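Garment hanging automation

Garment hanging automation is the use of machines to place clothing on hangers, move hung clothing between rails, and remove it for packing or pressing. It is found mainly in commercial laundries, uniform rental plants, and the returns departments of clothing retailers. The term covers fixed systems, such as overhead conveyors, and robot arms that handle one hanger at a time.

History

Overhead conveyors carried hung garments in large plants well before robots were tried. At the Pekska laundry, a rail conveyor installed in 1981 moved garments from the finishing room to dispatch, but loading and unloading stayed manual. The Dradine arm, introduced at the same plant in June 2017, was assigned to the transfer of hangers between storage bars and the conveyor.

Method

A hanger transfer has four stages: locating the hook, closing the fingers on it, lifting it clear of the bar, and seating it at the new position. Bars with separate hooks or notches are preferred to smooth rails, as they keep hangers at a fixed spacing. Hangers with swivel hooks are harder to handle, because the garment may turn during the lift. Knitwear and other heavy items swing longer than shirts and call for slower travel. 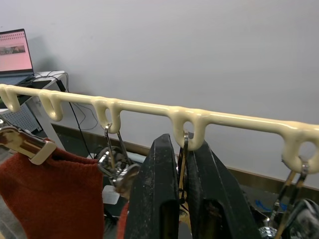

Two-fingered gripper at a hanging bar, with a hanger hook between its fingers. A rust-red knit sweater hangs at left.

Effects on work

The Pekska plant employed 115 people when the arm was introduced. No positions were cut in the first year, but 7 hanging jobs were combined with inspection. Workers in the combined role sort incoming garments, check seams and closures, clear dropped hangers, and restart the arm after a stop. Training for the role takes 10 shifts.

Reaching above shoulder height became less frequent at the transfer station. Standing time did not change. Workers reported that stops tended to come in groups, usually when mixed hanger types were loaded, and that the pace between stops left little time for inspection. The plant later limited each bar to a single hanger type and moved the restart control next to the inspection table.

Pay was a point of dispute. Hanging had been paid partly by the piece, and output from the shared station could not be credited to one person. An hourly rate replaced the piece rate for the combined role. Hegedűs, a contract laundry with a similar layout, kept piece rates for manual stations and used hourly pay only where an arm was installed.

See also
Overhead conveyor
Industrial laundry
Piece work
Robot end effector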